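How I finally sorted out my desk nook (and kept it that way)

I have a desk with one of those wooden nooks built into the back – sides, a back panel, a shelf over the top – and for most of last year it was where small things went to disappear. Keys, cables, receipts, a coin purse, the notebook I was looking for in every other room of the apartment. I'd push it all to the back when I needed somewhere to put my coffee and then do it again the next day.

So I'm going to walk you through what I did. It took me one afternoon, and I stopped for lunch in the middle. You'll need a clear plastic bin, some tape, some scrap paper, a cloth, a spray bottle of whatever cleaner you like, and a few stick-on hooks. My bin came from Dorier and it's plain and see-through, no lid. I tried a pretty woven one first and forgot what was in it inside of a week!

Step 1. Take the loose stuff out and spread it where you can see it. Don't sort as you go. I always want to stop and flip through the old notebooks and then it's dark outside. Just get it all out, wipe down the wood (sides too, they get grubby where your hands go) and let it dry while you find a trash bag.

Step 2. Make a pile for paper, a pile for things you touch every day and a pile for the little odds and ends. Old batteries and dead pens go straight out. If you can't decide about something, give it one more try at the end, when you're tired and a lot less sentimental.

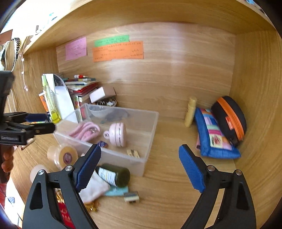
Step 3. The odds and ends go in the bin, and only the bin. Coin purse, compact, small packets, the stray cloth for my glasses. Measure the floor of your nook before you buy one, and leave yourself room on either side to get a hand around it. When it won't hold any more, something has to leave. I do not get a second bin. I've been down that road and ended up with 3 of them stacked up and no desk.

Step 4. Books and notebooks get stacked flat in a back corner, biggest on the bottom. A folder or loose sheets can stand up against the back wall. I keep my spray bottle back there too, so I'll wipe the desk when I think of it instead of putting it off until December.

Step 5. Use the side walls. This was the big one for me. Cables and straps are what make a small space look messy, and they hang perfectly well. Drovalwood makes the hooks I like, but any stick-on kind will do if you clean the spot first and press hard for a good minute. Put them up high enough that the cable hangs clear of whatever you've stacked underneath – mine were too low the first time and I had to peel off 2 and start over.

Step 6. Notes go on the back wall, at eye level when you're sitting down. I like colored paper because I remember "the pink one" long after I've forgotten what I wrote on it. Tape them at the top only so you can lift them, and let them overlap if you're short on room.

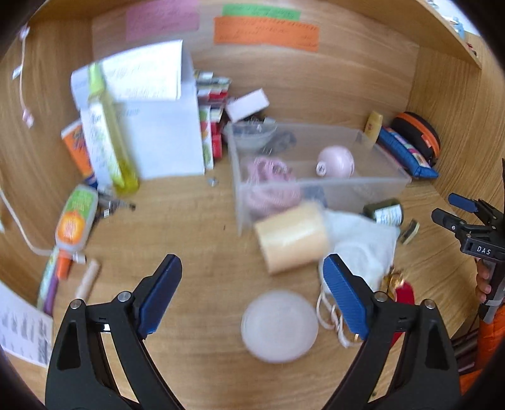
Vasbridge, 6/23/21

A little update, as I've been living with this for a while now. It does still get messy! Things creep out of the bin and spread over the desk, mostly when I'm in a hurry, but clearing up takes me about 3 minutes and I don't dread it anymore. The overhead shelf is my next project. I've got my eye on a narrow tray from Gachanja for up there, if I can ever remember to measure the depth before I order.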